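Plivier Hand-Held Demonstration Grippers (pair)

Supplier: Zesberg
Order unit: one left, one right, with cables

The Plivier pair records manipulation tasks directly from the operator's hands. The operator holds one gripper in each hand and carries out the task at a normal table. No arm is needed during recording, and jaw opening and hand pose are logged together for later training. 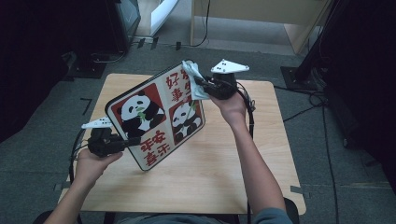
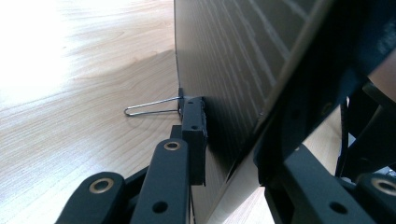

Two-handed work is the main use: lifting and turning flat items, passing an object from one side to the other, holding a part steady while the other hand works on it. Single-handed recording is possible with either unit - the second may stay unplugged.

Specification
Maximum jaw opening: 100 mm
Logging rate: 40 Hz
Warm-up before first recording: 15 minutes
Connection: cable, one per gripper
Finger pads: replaceable, sold in sets

Calibration is done once per session with the Kulcombe software. Close both jaws fully, open them fully, then hold still until the status light turns green. Repeat after any change of fingers.

Recordings can be replayed on any arm fitted with the Gavrilă wrist plate. Older plates, sold before May, need the adapter ring - part 38 in the spares list. Remote control of the arm from the hand-held pair is a separate licence.

Spare cables and fingers are kept in stock. Next batch of complete pairs ships Fri 20 September.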